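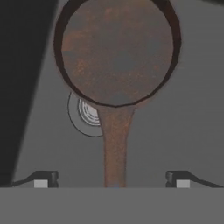

*1 min read · Section 4.2*

**Figure 3.** Simulated pan task, wrist view, with the fingers open on either side of the handle.

Moving a frying pan sounds like the easy part of cooking, and we were delighted to find how much it can teach a policy. We ran 148 pan trials in the Drulden simulator, and the Otex controller finished 116 of them. Most of the other 32 ended with the pan turning in the grip. A long handle puts the weight far from the fingers, so a small error in the grasp grows fast during the lift. Even so, this is a real kitchen chore done from start to finish, and we can't wait to try it with food in the pan!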